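"First I Look at the Cable, Then at the Program"

A conversation with the technician who keeps the picking cell at Verkar in working order

When I arrive at the Verkar test hall, the technician asks me to wait until the arm has gone to its rest position. It is eight in the morning and the cell is already running. She has looked after it from the beginning, and she begins each day in the same way.

"Before I open any program, I walk one time around the table," she says. "I look at the cables, the clamp, the tape on the wood. If the tape is in its place and the bin is in its place, I can believe the numbers on my screen."

The cell has one KUKA arm, one gripper with fingers and metal bins filled with ordinary things from a household store. The task is to pick objects from a mixed pile. In October the counter stood at 3,062 attempts. I ask her what breaks the most.

"The small wires at the wrist," she answers without thinking. "The big cable is strong and it gives me no worry. But the wrist turns many times in one hour, and thin wires do not like this. I changed them after 1,570 attempts, and I was already a little late. Now I leave a longer loop, and every 36 hours of running I bend it with my fingers and feel if it is stiff." 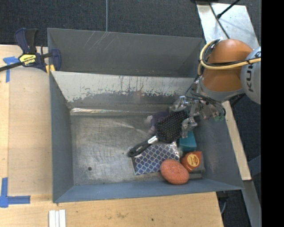 The fingers of the gripper need a different kind of attention. Each joint collects dust from packages and small pieces of sponge, and then the finger closes more slowly than the software expects. She cleans the joints with a soft brush and a dry cloth. Oil she uses very little, because oil goes onto the objects and after this everything slips.

"My colleagues from Ruvora, who wrote the control software, wanted to correct the slow finger in the code," she says. "I asked them to give me ten minutes with the brush. After that we did not need the correction."

The position of the bin was a longer story. In the first weeks it moved a few millimeters whenever the gripper touched a wall, and by evening the arm was reaching a little to the side. The team discussed bolting it to the table. She preferred a clamp, so that the bin can be taken out and emptied.

"The clamp must be tight, but I do not want to bend the metal. I close it, I push the bin with my hand, I close it a little more. Then I run 12 test picks with one object only. If all are good, I put in the full mix."

Which object is she using for the test? She smiles at this question. "A hairbrush. It has a thin side and a wide side, so I see quickly if the fingers come down at a wrong angle."

The next machine will be delivered to the Šťastný workshop in Stusitberg, and she is writing the maintenance sheet for it now. It is one page long. The first line says to walk around the table.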